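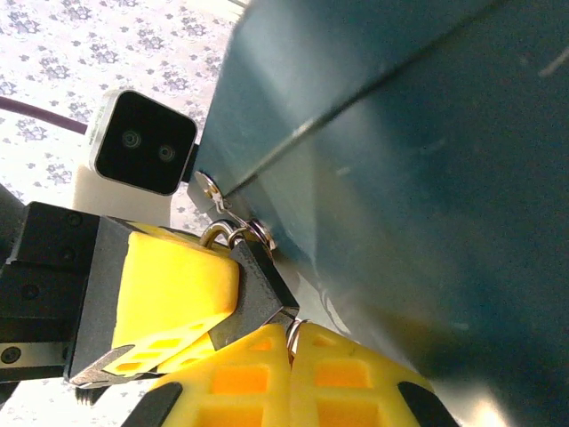

Padlock on metal hasp, key rings everywhere, how do you all keep it tidy?

Asked by Nanance, 20 September 2018

Hello everyone, I hope this is the right section, I did look for one about locks and could only find front doors.

I have a big old teal metal chest that I bought in July from a house clearance two streets over. It's a lovely solid thing and I'm very fond of it, but it came with no lock of its own, only a hasp, so I put a padlock through it. My grandchildren are in and out of the workroom and there are blades in there. So far so good. The trouble is the keys. I have one for the chest, one for the shed, one for the meter cupboard, two I couldn't name if you paid me, and they all live on split rings that I can't get open without breaking a nail. I've tried a butter knife. I've tried my teeth (don't write in, I know).

What I'd like is a way of telling them apart, and of getting keys on and off the rings without a fight. I'd also like to know whether it does any harm to leave a spare split ring hanging off the padlock. And if anybody has an opinion about the hasp screws, which can be undone by anyone with a screwdriver as far as I can see, I'd be glad of that too. I'm not guarding the crown jewels, I'd just like to do it properly.

3 answers

Answered by Elīna Vītola

What a nice chest to find! I do beadwork and a bit of jewellery mending, so split rings are my daily bread and I can at least help you with that part.

Please put the butter knife away. You want split ring pliers, the sort with one little hooked tooth at the tip. The tooth slides between the two coils and holds them apart, and then you have a whole hand free for the key. If you don't want to buy a tool, a flat staple remover does nearly as well. Push one of its points in where the wire ends, slide the key on behind it, and then keep turning the ring round until the key drops in. Small rings are much stiffer than big ones, so if your hands are sore go up a size.
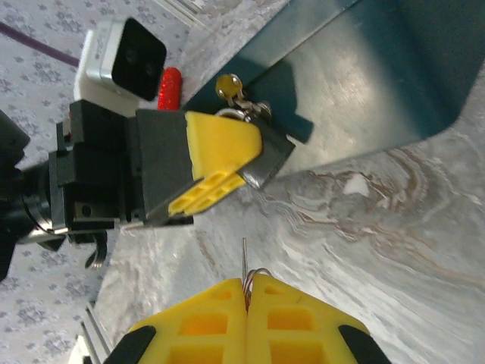

For telling them apart I use beads, one colour to each key. Thread the bead on a short piece of wire, turn a loop at each end, and join it to the ring with an inch of chain so that it hangs clear of the key. Copper wire is kinder to work with than steel and you can wind it with your fingers, though I do find it opens up with use if you leave the loop as a single turn, so go round twice and tuck the end in. Pale see-through beads are pretty but I'd keep those for the keys you use in daylight, as they all look much the same at the back of a dark cupboard. My shed is green, my bicycle is red, and the neighbour's spare has a wooden one because I ran out of colours — I have a tub of 300 beads and somehow never the one I want.

As for the ring on the padlock, I leave one on mine and have never had a problem. It gives you somewhere to hang a tag. Just check it can't swing up and get pinched when you close the shackle.

Answered by Timolwood

On the hasp. If the screw heads still show when the padlock is shut, then yes, anyone can take it off. On thin sheet metal I'd swap them for coach bolts with the domed head outside, and a big washer and nut on the inside where nobody can reach with the lid down. Measure the holes before you go to the shop. I didn't, and I have been there three times over the same bolt.

While it's apart put a dab of paint on any bare metal round the holes and let it dry overnight. The scratches on an old painted chest I would leave be, you'll never match the colour and a patch looks worse. Don't put oil in the padlock either, it gums up. Graphite powder, a tiny puff, work the key a few times.

Answered by Irnell

just get a combination one, no keys. mine was cheap and I've had it about 40 months. write the number down somewhere though

Comment from Nanance

Thank you all so much, especially Elīna. I've a jar of odd beads from a broken necklace, so that's my evening sorted. Timolwood, the heads do show, so it'll be coach bolts. Irnell, I'd forget the number by teatime, dear, but thank you!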